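Metal sorting bins – your questions
Last updated 18 Mar 2024

These are the things people ask us most often about the two-compartment sheet-metal bins and the coloured blocks that go with them. If your question isn't covered, write to Žofie Zeman at the Setley office and she will get back to you. Please put your order number in the subject line.

Which bins does this page cover?
The grey two-compartment bins in the Brosance range, in both sizes. The older single-compartment bins from Fudmont have their own page, although the cleaning advice is the same for both.

What are the two compartments for?
The narrow one holds stock and the wide one is for laying things out. Most customers keep blocks in the narrow side and move them across as they need them. You can use them the other way round, but the sloping walls of the narrow side make things gather at the bottom, and it is harder to see what you've got.

Why do the walls slope?
So that small parts slide down to the floor and don't get stuck standing up against the side. A sloped wall is also easier to get a hand or a scoop down.

What size is the bin?
The large one is 62 cm across at the top, measured rim to rim. The floor is a good deal smaller than that because the walls flare outwards, so if you are planning to fit trays inside, measure the floor first. We can't take back inserts that have been cut to size.

Can I stand it on a wooden table?
You can, and plenty of people do. The underside has folded edges, so put felt pads or a thin mat under it if you mind about the surface. Don't drag it. Lift it with one hand on each side, and empty it first if it is full.

How much weight will it take?
Up to 12 kg, spread over the floor. The divider isn't meant to carry weight – please don't rest a toolbox on it.

The floor of mine has gone scuffed and speckled. Is it faulty?
No. Bare metal marks as soon as things start sliding about on it, and the divider usually shows it first, with grey smudges and scrapes where blocks have been pulled over the top. It makes no difference to how the bin works. We don't replace bins for surface marks, only for split seams, bent rims that arrived bent, or a loose divider.

How do I clean it?
Tip it out, brush the dust from the corners, then wipe it with a damp cloth and a drop of washing-up liquid. Dry it straight away. Don't use scouring powder or wire wool. For sticky patches left by labels, white spirit on a rag will do, with a window open. The bottom of the narrow side collects the most dust, and an old paintbrush gets into it better than a cloth.

Which colours do the blocks come in?
Reddish-brown and dark green. We had a yellow for a while but stopped it in December, when the supplier changed the paint and it began to flake. If you have yellow ones that are flaking, send us a photo and we will swap them for either of the other colours.

Are the red and green blocks the same size?
They are cut to the same size. There may be a very slight difference between batches, which only matters if you are stacking them tightly in a rack. Order all of them together if that applies to you.

I find the two colours hard to tell apart. Is there anything you can do?
Several customers have told us this, and it is a fair point, particularly under a warm bulb. We can supply either colour with a notch at one end at no extra charge. Ask for it when you order, as we can't add notches later. A white stripe of paint across the middle works as well if you already have the blocks.

My blocks look worn. Can they be repainted?
Yes. Rub them down lightly, wipe off the dust and give them two thin coats. Leave a full day between coats. A mottled finish after a few months' use is normal and most people leave it alone.

Do you sell the blocks singly?
Packs of 3 only, one colour per pack.

How long do I have to return something?
90 days from delivery, unused, with the packing. You pay the return postage unless the fault is ours. Dušan Kuruc deals with returns and will send you a label by email.

Can I collect my order?
From the Vlček warehouse, by arrangement. Wait for the message saying that your order is ready – the counter staff can't look for it before then. Bring something with the order number on it. The large bin fits in the boot of most cars with the parcel shelf taken out.

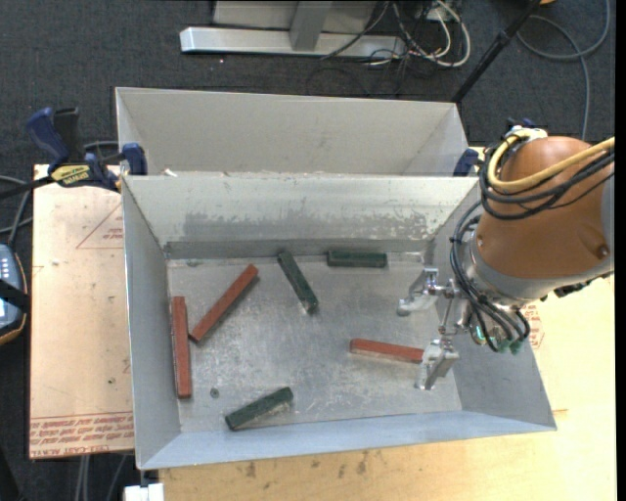
How should I store the bin when I'm not using it?
Empty it, wipe it dry and keep it indoors, upside down on a shelf or a sheet of cardboard so that dust doesn't settle inside. A garage is fine if it stays dry. Keep the blocks separately in a box with a lid.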